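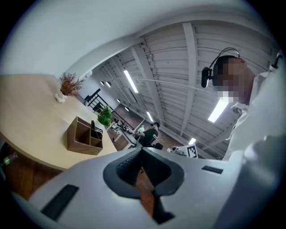 # Recording your first tabletop runs with the hand-held gripper

I wrote the first version of this for the Brokthorpe robotics club in September 2020, and people keep asking me for it, so it now gets a page of its own. It's for new members who've been handed the gripper and told to "go get some runs" (which was all the training I got!).

## Before you start

You'll need the gripper, a charged battery, an empty memory card and a partner. I mean it about the partner. One of you holds the gripper and the other watches the table and keeps the log. Yamila Cáceres and I did our whole first session solo, taking turns, and neither of us could say afterward which runs were the good ones.

Pick a table you can reach across without stretching. Ordinary desk stuff is perfect for practice: a desk organizer, a small vase, a potted plant if you're feeling brave. I'd leave anything with thin dry stems for later, they snap if you so much as breathe on them.

## Doing a run

1. Start recording and hold still while you count to three in your head.
2. Move in slowly. Slower than that. If it feels silly, you've probably got the speed right.
3. Line the fingers up with the object before you close them. Squeeze, lift a little, pause.
4. Set it down somewhere new, open the fingers all the way and back straight out.
5. Stop recording, and say "done" out loud so your partner can write the run down.

Try to move from the shoulder and keep your wrist loose. I used to lock my wrist and tip the whole tool instead, and my early runs swing around like a boat ride. Ignacio Ojeda watched two of them and had to go get a glass of water.

## How many is enough?

For the Verkham challenge we aimed for 40 good runs per object. Our final folder had 333 runs in it once we'd thrown out the bad ones, and yes, we were pretty proud of that! For a first afternoon, pick one object and stick with it until the motion gets boring.

## Things that went wrong for us

- **Card full halfway through.** Copy everything off and clear the card before each session.
- **Fingers slipping.** Wipe the pads with a dry cloth. If it still slips, grab lower on the object.
- **Runs that all look the same.** Turn the object a bit or slide it to another spot between runs. Coming in from the other side of the table helps too.

Name your folder with the object first and your initials second, then drop it in the shared drive under Ledesma (that's the project name, please don't make a new one). The sorting script is on the next page, and you'll want it open before you plug the card in.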